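Collville Handwritten Recipe Cards, README

Last touched August 9, 2022, by me, Henrique Gouveia, with a lot of help from Žydrūnas Hunt (he typed up most of the desserts and still sends me corrections).

What's in here

This is a set of typed-up recipe cards from kitchens in and near Collville. People lent us their boxes, we copied every card word for word, spelling and all, and then gave the boxes back. I started it with my grandmother's cards and it got out of hand in the nicest way!

The files come in 5 folders: breads, mains, desserts, preserves, and a catch-all called odds. Each recipe is a plain text file. If a card had writing on the back, the back goes under a line that says BACK, even when it's only a phone message or a grocery list (I blanked out the phone numbers). 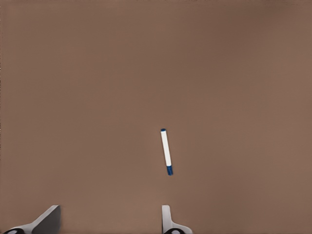 A single marker on a brown tabletop.

How the text was typed

We kept the line breaks from the cards. We kept "oleo" and "sweet milk" and "a slow oven" too, so if you're searching for margarine you'll want to try a few words. Crossed-out text goes in square brackets with an x in front, and anything we couldn't read is a question mark in brackets. One family crossed out the sugar in nearly everything they owned and wrote in a smaller amount, and I love those cards. 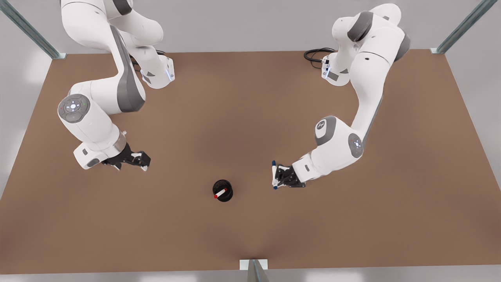
Amounts are left exactly as written. I did make a second column in index.csv called amount_guess, where "butter the size of an egg" gets turned into tablespoons, but please treat it as my guess and nothing more. Žydrūnas thinks I'm stingy with the butter. He may be right.

The source column is the name of the box, not the cook. Vilela is my family's box, Dalard is the big one with the pickles, and Gollix is a bunch of church supper cards held together with a rubber band. A card can turn up in 2 boxes with small changes, and we left both copies in, because the changes are the fun part.
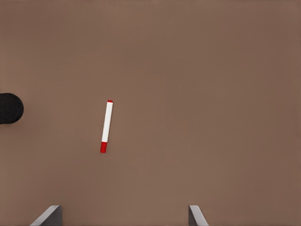

Things to watch out for

The preserves folder is there for reading. Lots of those canning times are too short by today's rules, so please look up a current, tested recipe before you put anything in a jar!

Dates are spotty. If a card had one I typed it in, and if it didn't I left the field blank. About 9 cards in odds aren't recipes at all (stain removal, mostly, plus a cure for hiccups). 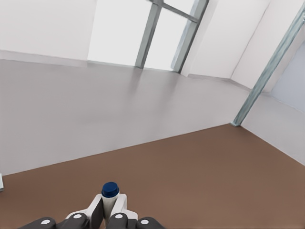

White cylinder with a dark blue cap, held upright.

Using it

Copy it, cook from it, print it for your aunt. If you reprint a whole box, keep the box name with it. Fixes are welcome, just give me the file name and the line. I go through them every January, sometimes sooner if it's pie.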